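The Second Pair

The Office of Trials at Wusance opened its comparison of grippers on a Friday, at the hour stated in the notice. Maja Domański read the terms aloud, as the procedure required, although the only other person in the room had written them.

Two pairs of fingers were to be considered. The Trnka pair had been in service for 4 years and was known to everyone in the building. The Brakis pair had arrived in March with a letter of recommendation and a bill for 2000, which the Office had not yet agreed to pay. Each pair would be given 5 attempts at each article. The arms, the controller and the lighting were to remain unchanged throughout.

Radomír Sýkora signed the sheet and passed it back. He had fitted the Trnka fingers himself when they were new, and he had asked that this be recorded as an interest. Maja had recorded it. She had then recorded that she did not consider it serious, and he had read that line twice.

The Trnka pair completed its attempts before noon. Its results were entered without remark. It held the cup well and the cloth poorly, as it always had, and Radomír wrote the word "acceptable" in a hand somewhat larger than his usual one. The change of fingers took up the lunch hour. He kept the old pair in his coat pocket afterward, against the storage rule, and Maja did not enter this in the sheet.

At two o'clock the Brakis trial began. The cloth was assigned to the right arm and the bowl to the left, and both arms were to work at the same time, the controller from Lalulero being rated for it.

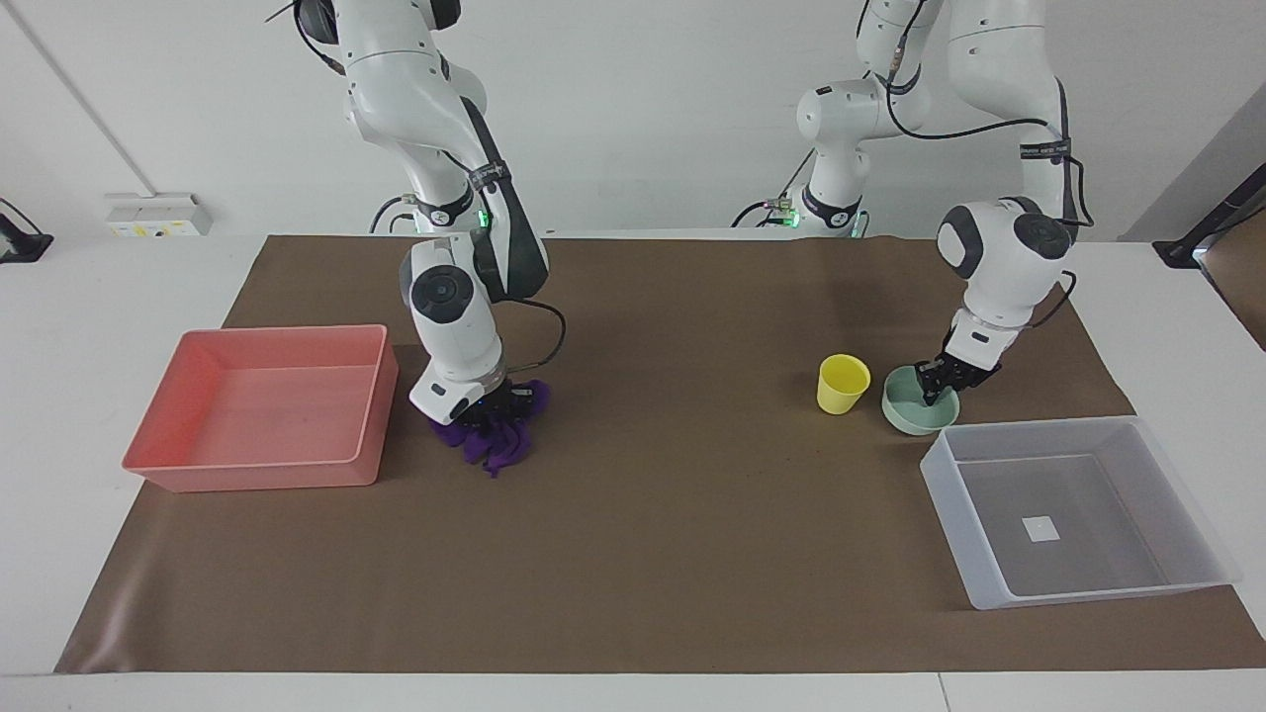
Lalulero had written that morning to say that running both arms together would tell the Office a good deal about its controller and very little about anybody's fingers, and that the two questions ought to be put separately. Maja placed the letter in the folder. She thought the objection was fair. She also thought that it might have been sent before the terms were approved.

"Shall we note it?" Radomír asked.

"It will be noted."

"And the cloth?"

She looked at the purple cloth under the black fingers and waited for the reading to settle. The terms allowed a pause of any length before an attempt was marked. No one had ever made use of the clause, and she found that she was grateful to whoever had insisted on it.

"You may mark it when you are ready," she said.

Radomír uncapped his pen. With his other hand he felt for the fingers in his pocket, and then he leaned over the sheet and began to write.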